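Stultville Makers Board > Builds in progress > Two arms, one table, no dignity

14 replies

solderwidow
Posted Sunday, 21:40

Update for those following the sorting table saga. Both arms are bolted down and both grippers talk to the PC. The paper has been replaced, the old sheet having absorbed most of a mug of tea. Both arms now know where the table is, after Thursday's attempt to go through it.

The job is still the same: tip out odds and ends from the donations crate, have the arms put them in the right tubs, go home early. So far I have gone home late on 16 evenings.
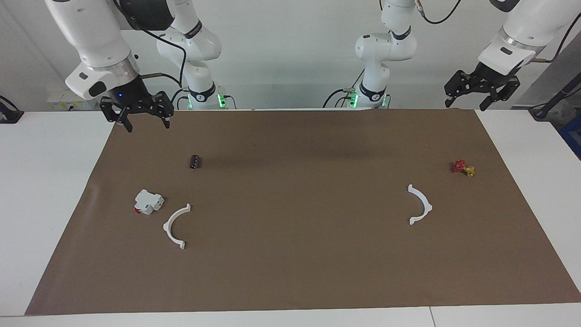
The curved clips are what's eating my time. A valve has a nice fat handwheel and the gripper can be quite sloppy about it. The clips are thin, white and open on one side, and the software's idea of which way round they are changes with its mood. I've got it down to one wrong guess in 40, which sounds grand until you learn that the wrong guess pings the clip under the lathe.

Code is on the shared drive under Vlachou. Comments welcome, rewrites less so.

grommet_hands
Posted Sunday, 21:58

Lovely. My nan could sort that lot in under a minute and she'd want a biscuit, tops.

solderwidow
Posted Sunday, 22:03

Is she free on weekdays?

J_Fitzsimmons
Posted Sunday, 22:15

You're picking the clips up by the wrong bit. Grab the middle of the curve, fingers either side of the band, and leave the ends alone. The ends flex. I said this in August.

solderwidow
Posted Sunday, 22:31

You did say it in August, Jalen, and in August the fingers were too wide. I filed them down and now I do it your way. Please don't print this out.
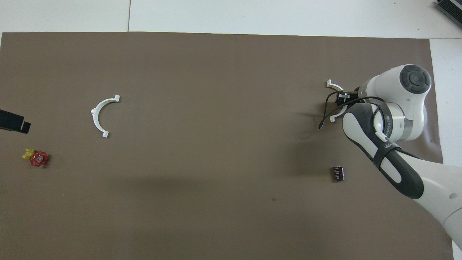
Reading time for this thread: 2 min

It still comes in at a slant if the clip is lying far over to one side, so the wrist angle needs sorting. My plan is to have the arm look twice before it commits - slower, but I'm not paying it by the hour.

Stemton_Pete
Posted Sunday, 22:44

Disagree with looking twice. You're covering up a bad calibration. Do the calibration again with the lights as they'll be when it's running, and do it for each arm. We had the same thing at the Nornthorpe workshop and spent weeks on clever code when the camera bracket wanted tightening.

J_Fitzsimmons
Posted Sunday, 22:50

Seconded, through gritted teeth.

corinne_l
Posted Sunday, 23:02

Thirded, but keep the second look in as well. It costs you a moment and it catches the day somebody leans on the table. Also, log your misses. "Changes with its mood" is going to be hard to plot.

solderwidow
Posted Sunday, 23:09

There is a log. It has 1258 lines and most of them say "hmm".

corinne_l
Posted Sunday, 23:11

Right. Send it over and I'll see what can be saved. - Corinne Lindgren, bench two

grommet_hands
Posted Sunday, 23:20

Nan says she can do Tuesdays.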